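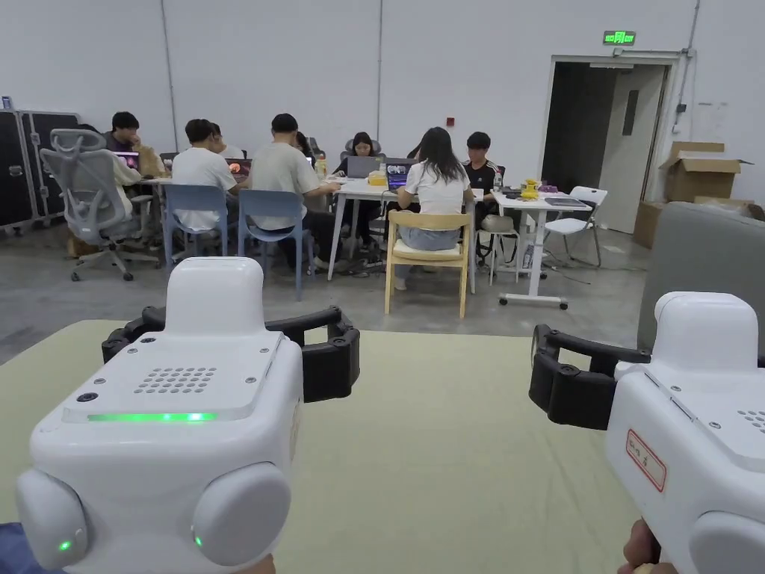 Garment Handling and Flat Work
Handout 2: Spreading, squaring and folding knit tops
Course notes, Wouter Segers
Revised Feb 28, 2023

1. Scope

This handout covers the preparation and folding of light knit tops, mainly T-shirts, on a covered flat surface. Woven shirts, collars and button plackets are treated in Handout 3. Read Section 4 before the practical. The definitions in Section 2 are used without further explanation in the written test.

2. Terms

Body: the tube of fabric between the shoulder seams and the hem.

Side edge: the fold or seam that runs from the underarm to the hem when the garment lies flat. Many inexpensive T-shirts are knitted as a tube and have no side seam. On these, the side edge is wherever the fabric happens to fold.

Corner: the point where a side edge meets the hem. A T-shirt laid flat has two usable corners at the hem and two at the shoulders. The sleeve ends are not counted as corners in these notes.

Grain: the direction of the vertical columns of stitches (wales). A shirt is square when the grain runs parallel to the side edges. A shirt that has been laundered many times may be permanently twisted and cannot be fully squared.

Drag line: a shallow wrinkle produced by tension from a single point.

Gather: several small folds collected at the point of grip.

3. Surface

Use a cover with some friction. A cotton bedsheet is suitable. On a bare, smooth tabletop the whole garment tends to slide toward the hand when one corner is pulled, so the opposite side never comes under tension. On a sheet, the far side holds its place and the fabric between opens out.

The sheet itself must be smoothed first. A ridge in the sheet will show through a thin knit and is easily mistaken for a crease in the garment. Sheets in a pale, plain color are preferred. The edge of a mid-tone garment is then easy to follow, and any fold in the lower layer casts a visible shadow.

For white garments, change to the darker sheet from the Pendby shelf.

4. Spreading

4.1 Lay the garment face down with the neck away from you. Open the sleeves outward. Do not try to remove wrinkles yet.

4.2 Identify the four corners. If one is folded under, free it before pulling any other.

4.3 Take hold of one hem corner. Pinch both layers. A pinch that catches only the upper layer will shift the front over the back and produce a slant that has to be undone later.

4.4 Draw the corner outward along the diagonal, toward the point where it should lie. Stop when the drag lines reach the middle of the body. Further pulling stretches the knit, and the corner will creep back on release.

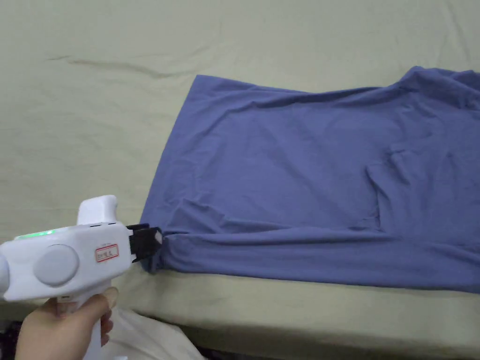
Fig. 1. Corner grip on a blue knit garment. Note the gather at the grip and the shallow diagonal wrinkles.

4.5 Reading the drag lines. Lines that fan out from the grip indicate that tension is entering the fabric at one point only. They are normal at this stage. Lines that run straight across from one side edge to the other indicate that the body is too short along its length, and the hem should be drawn down. Lines that stop abruptly usually mean that the lower layer is folded. Lift the upper layer and check.

4.6 Release the corner and flatten the gather with the side of the hand. A large gather means that too much fabric was taken. As a working rule, the pinch should be 30 mm deep at most.

4.7 Repeat for the remaining corners, working diagonally: lower left, upper right, lower right, upper left.

4.8 Check the side edges. A slightly wavy edge is acceptable on a knit and will disappear into the first fold. An edge that bows outward must be corrected before folding.

5. Folding

Fold one side inward so that the side edge lies parallel to the center line. Turn the sleeve back along the fold. Repeat on the other side. The folded strip should have the same width at the shoulders and at the hem. Set the width to 200 mm for adult sizes, using the Wakus board as a gauge. Withdraw the board before the cross fold.

Bring the hem up to just below the neck, then fold in half again. Turn the piece over and check that the neck is centered.

6. Common faults

Stepped hem: the layers were not pinched together in 4.3.
Tapered strip: the first side fold was not parallel to the center line.
Hard crease across the chest: the board was withdrawn after the cross fold.
Sleeve showing at the side: the sleeve was turned back short of the fold.

7. Before the practical

Read the Tsang notes on knit structure, first part only. Bring one plain T-shirt without a large print. Printed areas are stiffer than the surrounding knit and change the pattern of the drag lines. Results are entered on the Naststead sheet, one line per garment, with faults named as in Section 6.

This site uses cookies to remember your settings. By continuing to browse you agree to their use. Accept | Manage preferences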